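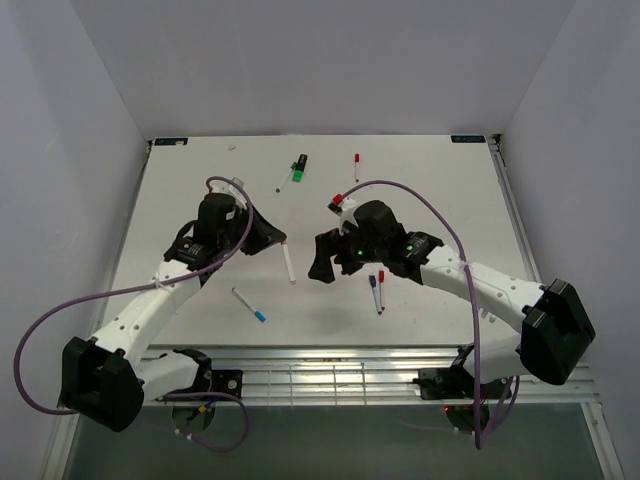

Intro to Linguistics — Week 3 notes
Writing systems, part 1
Monday, January 21, 2019
Instructor: Seung-woo Sung

Reminders first. Problem set 1 back Wednesday. Reading for next time is the chapter on syllabaries, skip the appendix. If you missed last week get the sound chart from someone, you need it for the second half of this.

What counts as writing

Marks that stand for language. A drawing of a deer can mean "deer" or "good hunting" or "my uncle" — no fixed words. Writing has fixed words, two readers should read out the same sentence. Street signs with just an arrow: not writing for our purposes. Numerals: sort of. "3" gets read as three, trois, drei, so it stands for a meaning and each language supplies the sound. Come back to this under logographs.

Don't confuse script and language. Turkish changed scripts in 1928, Arabic letters to Latin letters. Same language the day after. People mix this up on the midterm every single year.

Main types

Logographic. One sign = one word or meaningful piece. Chinese characters are the usual case, but most characters have a part that hints at sound, so "picture writing" is wrong. Will take points off for "picture writing."

Syllabary. One sign = one syllable. Japanese kana, Cherokee. Works nicely if your language has few syllable shapes. English would need thousands of signs, try to imagine one for "strengths."

Abjad. Consonants, vowels mostly left out. Hebrew, Arabic. Readers fill in from context. Vowel marks exist, used for kids' books, religious texts, learners.

Alphabet. Consonants and vowels both get letters. Greek, Latin, Cyrillic.

Abugida. Each base sign is consonant + a built in vowel, change the vowel with an added mark. Devanagari, Ethiopic, Thai more or less. Spelling of this word: a-b-u-g-i-d-a.

Korean hangul — an alphabet, but letters are stacked into syllable blocks. Looks like a syllabary from across the room and isn't one.

Real systems are mixed. English has & and $ and 7. Japanese uses kanji plus two kanas plus Latin letters, somtimes on one cereal box.

Where it started

Independent invention, generally accepted: Mesopotamia, China, Mesoamerica. Egypt argued over (borrowed the idea or not?). Mesopotamia has the best trail, clay tokens, then marks on clay, then wedge signs. Early tablets are mostly accounts. Grain, sheep, beer rations. Stories come a lot later.

Rebus principle — big one, know this. Use the sign for a thing to write a word that sounds like it. Picture of an eye for "I." Picture of a bee + a leaf for "belief." Once you can do that you can write names, grammar endings, anything you can say.

Tools change shapes. Reed pressed into wet clay gives wedges. Chisel on stone likes straight lines, brush gives thick and thin. Runes mostly avoid horizontal strokes, the usual explanation is wood grain.

In-class exercise (pairs)

Made-up language, Hesar. Four words:

min — water
mina — the water
skon — road
skona — the road

1. Invent logographs for Hesar. What do you do about -a?
2. Now write all four words as an abjad. Which ones come out the same?
3. Syllabary: how do you write skon? List two fixes.

Keep your sheet, we use Hesar agian next week with longer words.

Question from last section: can a script be "bad" for a language? Bad fit, yes, see number 3. But people learn badly fitting scripts all the time, English spelling for one. Schooling matters more than fit, probably. More on that when we get to spelling reform.

Next: Cherokee and Sequoyah, then kana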